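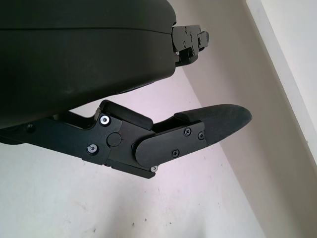
Fig. 1. Dark rounded housing with black side bracket.

Section 3. Setting up a book page on Nosley

Nosley says a new title goes live the same day. Allow 4 days, and don't announce anything until you have seen the page yourself.

1. Sign in and choose Add Title. Enter the author's name exactly as it appears on the cover.

2. Paste your blurb. The box claims to hold 1,482 characters, but check the preview for a missing last line.

3. Pick a category. "Literary" and "Serious Fiction" lead to the same shelf, whatever the help text says.

Note: The "Readers Like You" score is supposed to predict sales. We have yet to see it predict any.
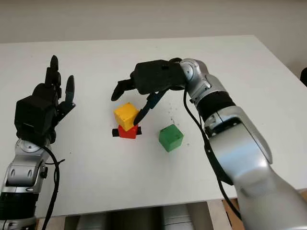
Fig. 2. Left arm and black hand at the white table.

4. Add review quotes. Name the source for each one. "Spellbinding" with no name after it convinces very few readers.

Caution: Changing the release date after step 4 erases all quotes. Save a copy first.
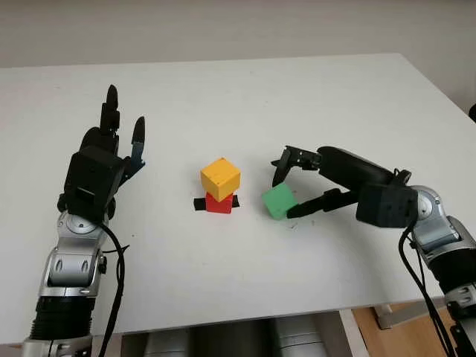 5. Set the release date and press Publish. If the page still reads Pending after the fourth day, write to Ingrid Greenberg at the Povusstead desk. The automatic reply does not count as an answer.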